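Opinion > Local Government > Parks and Transport

A free shuttle nobody asked to ride

Print this | E-mail this

By Elis Morris

Bowen council wants to spend its recreation money on a shuttle van to the Eler trailhead. The van would run 10 times a week, with Triment hired to drive it. I have read the proposal twice and still can't find the part where somebody asked residents if they would use it.

What I did find was a number. The report says 2,303 people visited the trailhead in March. It doesn't say how many came by car or how many of them live in town. 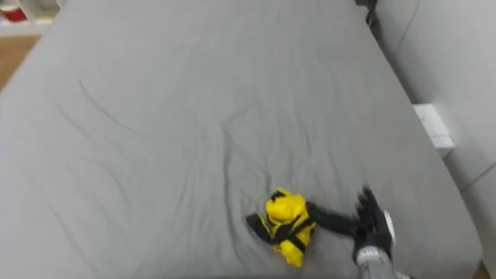 Alun Penry wrote to me that I was missing the point, and that his mother hasn't been out to the trail since she gave up driving. Fair enough. I'd like her to get there too. But the van stops at the library and the council offices, and she would need a ride to reach either one.

Then there is the timing. The last trip back leaves at 3 in the afternoon, which rules out anyone with a job and every kid in school. 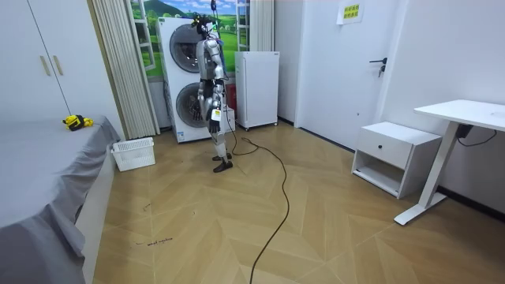 What happens after the trial

The money covers 22 weeks. After that the report talks about "partner support," and the only partner named is Eltura, which has promised to consider it. I have promised to consider a lot of things.

Councils are fond of trials — they sound careful, and they put off the argument over who pays. 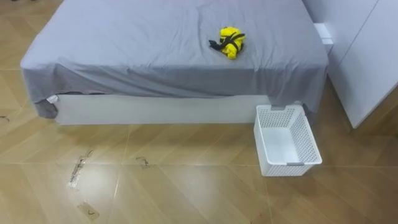
If the trial goes ahead, I want the passenger counts posted every week, trip by trip, with the empty runs included. I also want a figure set now, before the first trip, below which the van stops. The council votes next month, and so far I haven't heard a member name one.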